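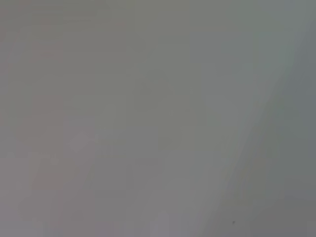 Soft gray with a little green in it, and a cooler, darker gray to the right.

Bhardwaj Hall settles on gray, and the tables are back out

May 9, 2018

If you have walked past the Bhardwaj Hall on Ostside lately and wondered why the front windows were papered over, the wait is nearly done. The big room has been repainted for the first time in longer than most of its regulars care to work out, and the color, after a good deal of friendly arguing, is gray.

It is a particular gray, mind you. The main walls are in a shade called Esska, which the paint shop Uketti mixes to order, and which looks plain enough on the card but picks up a bit of olive once there is a whole wall of it. The alcove by the kitchen hatch is in a darker, bluer one from the same card. Dela Dogbe, who runs the Thursday lunches and has been coming to the hall since she was small enough to sleep under the coat rack, picked them both, and she is happy to tell anyone who stops by how she got there.

"I started out wanting yellow," she told us over a cup of tea, with the teapot standing on an upturned crate and the smell of paint still coming through from the big room. "Everybody wants yellow when they have been looking at brown for years. So I painted a square of yellow by the door, and I came back in the morning with the sun on it, and oh, it was like being shouted at! Then I tried a cream, and the cream looked dirty next to the window frames. The gray I only put up because Uketti had given me the little pot for free."

The little pot went up on the wall next to the hatch, and there it stayed for a couple of weeks while people ate their soup and gave their opinions. Some said it was cold. One gentleman said it reminded him of the navy, and he meant it kindly. Then a rainy stretch came along, and Dogbe noticed that the gray square was the one patch of wall in the building that still looked nice with the lights off, and that more or less settled the matter.

The hall opened in 1976 and the big room has had several lives in that time, as a dance floor, a polling place, a nursery in the mornings and, for one long winter, a storeroom for somebody's church organ. Each of them left a layer behind. When the old paint was rubbed down near the stage there was brown, then a mustard, then a rather lovely pale green that a few of the older visitors remembered right away. Dogbe has kept a flake of the green in an envelope, and she says she may ask for that one next time, for the hallway.

The work itself took 3 coats on the long walls and 2 in the alcove, with a lot of standing about between them. The furniture went into the back corridor while all this was going on, stacked so high that the lunches had to move to the library annex across the street, where the tables are low and the knees suffer. All 91 chairs have been wiped down and are going back in this week, along with the folding tables, the piano and the big brown cupboard where the board games live. The cupboard is moving to the opposite wall, so please don't be alarmed when you reach for the dominoes and find a radiator.

There are still a few odds and ends to see to. The curtains are at the cleaner's, and depending on how they come back they may be hung again or cut up for cushion covers. The clock needs a new hook. The edge where the two grays meet is being left as it is for now, though there has been talk of running a thin strip of wood down it, and you are welcome to say what you think about that when you come in. Dogbe herself is against the strip. She likes the way the one color hands over to the other, and she says you notice it most in the late afternoon, when the hall is quiet and you are waiting for the kettle.

The pictures that used to hang along the window side, mostly framed photos of summer fairs and the old lunch crowd, will go back up a few at a time. Anyone who has a photo of the room in an earlier color is asked to bring it along and have it copied at the front desk, as there is a plan to hang a row of them by the hatch before the September open house. The pale green years are especially short of pictures, so do look in the backs of your drawers.

Thursday lunch returns to the big room next week at the usual time, with leek and potato soup and, we are told, a rather large rhubarb crumble. The walls will be dry by then, but the skirting boards are being touched up last, so mind your coat sleeves near the stage. Leftover paint from both pots has been labeled and put on the shelf under the stairs.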